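Cetalgate 공개 시연회 준비 회의록 (9월, 2차)

읽는 시간 3분

이번에도 기록은 제가 맡았습니다. 말이 워낙 여기저기로 튀어서 순서는 좀 뒤죽박죽이에요. 빠진 거 있으면 댓글로 달아 주세요!

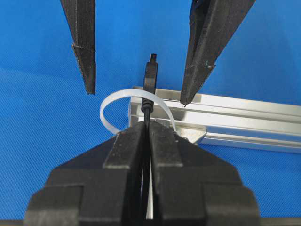

오후 2시 시작. 다들 점심 먹고 바로 와서 처음 십 분은 주차 얘기만 했네요. Ustham 건물 뒤쪽 주차장은 공사가 안 끝나서 당일에 못 쓴답니다. 손님들은 정문 쪽으로 안내하고, 우리 차는 전날 저녁에 다 빼 두기로 했어요.

1. Rivitska 방문 다녀온 이야기
지난번에 넷이서 Rivitska 공개일에 다녀왔잖아요. 저는 솔직히 부러웠습니다(간식도 우리보다 좋았고요). 거기는 시연대마다 설명하는 사람이 따로 붙어 있어서 질문이 안 밀리더라고요. 대신 동선이 한 줄이라 뒤에 선 사람들은 로봇 손끝은커녕 앞사람 뒤통수만 봤고요. 우리는 시연대를 벽에서 떼어 놓고 양쪽에서 볼 수 있게 하자는 데 다들 찬성했습니다.

2. 케이블 시연
제일 오래 얘기한 안건입니다. 그리퍼로 검은 케이블을 잡고 커넥터 쪽을 위로 세워서 다루는 그 작업이요. 손님들 눈에는 이게 시시해 보일 수 있다는 의견이 나왔는데, 저는 반대했어요. 상자 옮기기는 어디서나 보지만 흐물흐물한 선을 다루는 건 가까이서 보면 꽤 재밌거든요! 흰 띠가 같이 걸려 있는 상태로 할지, 케이블만 깔끔하게 보여 줄지를 두고 한참 갈렸고, 결국 둘 다 해 보고 리허설 때 정하기로 했습니다. 바닥에 까는 파란 천은 그대로 갑니다. 검은 부품이 잘 보여서 다른 색으로 바꿀 이유가 없다고 봤어요.
화면은 손목 카메라 영상을 큰 모니터로 띄우자는 안이 통과. 그리퍼가 워낙 작은 데서 움직이니까 뒤에서도 보여야죠. 모니터는 Su 쪽에서 빌리는 걸로 알아보는 중인데 답이 아직입니다.

3. 안내문과 예산
안내문은 2,000부 찍자는 말이 나왔다가 작년에 남은 걸 창고에서 본 사람들이 다 말렸습니다. 작년 방문객이 702명이었고 그중 설문을 낸 분이 454명이에요. 올해 부수는 인쇄소 견적을 받아 보고 다음 회의에서 정합니다. 설문은 종이로 한 번 더 가고요. 큐알 코드로 하자는 얘기도 있었는데 작년 어르신 손님들 생각하면 저는 종이가 낫다고 봐요.

4. 안전선
아이들이 손을 뻗어도 안 닿게 안전선을 작년보다 뒤로 물립니다. 비상정지 버튼 옆에는 무조건 한 명이 서 있고, 화장실 갈 때도 교대하고 가기로. 시연 중에 로봇을 멈췄을 때 뭐라고 설명할지 멘트도 미리 써 두자고 했는데, 이건 제가 초안을 올릴게요.

5. 기타
- 단체 티셔츠: 올해는 안 맞춤. (아쉽다는 사람 저 포함 둘)
- 학교 단체 관람은 오전에만 받기
- 마이크 건전지 사 두기. 작년에 중간에 꺼져서 소리 질렀던 거 기억하시죠...
- 시연대 이름표는 글씨를 더 크게

리허설은 다음 회의 직후에 바로 합니다. 케이블 담당은 여분 케이블 챙겨 오시고, 모니터가 안 구해지면 회의실 걸 떼어 가는 걸로 일단 적어 둡니다. 오후 4시 좀 넘어서 끝났고 저는 의자 정리하다가 마지막으로 나왔어요.

공유 2 · 댓글 6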